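Trusano gloves and bottles in the same sink?
542 views · 9 replies

mossyfork
The Trusano care card says to wash baby bottles apart from work gloves. Sounds like a way to sell you a second brush. I take the bottle apart, cap ring off, nipple out, and soap is soap. 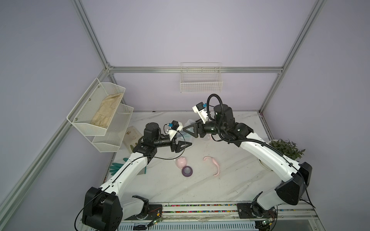 So what is the second basin for? I've run one for years.

gitlow_deb
Separate basins. Grease hangs on to nipples.
2 likes

mossyfork
Says who, the care card?

tinpail9
I don't buy the card's stain claim either. "Lifts rust in one soak." Sure.

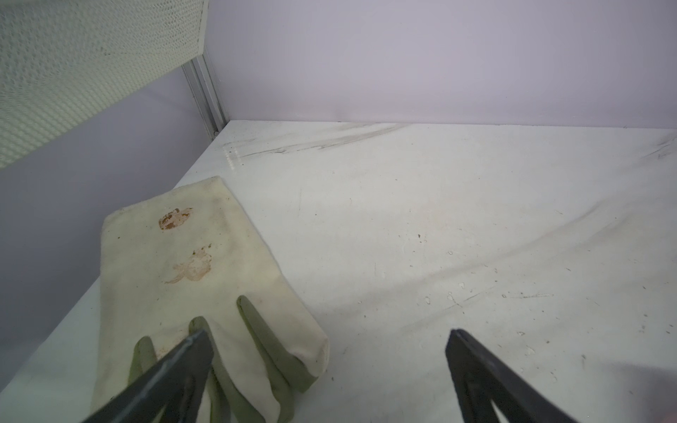 Two soaks in July did nothing for mine. Cotton holds rust, and a darker blotch up near the cuff like that one is what I'd expect to stay put. The coated fingers wipe off fine.

gitlow_deb
Did you use hot water? Hot sets it.

tinpail9
Cold. Still there.

Share · 2 comments hidden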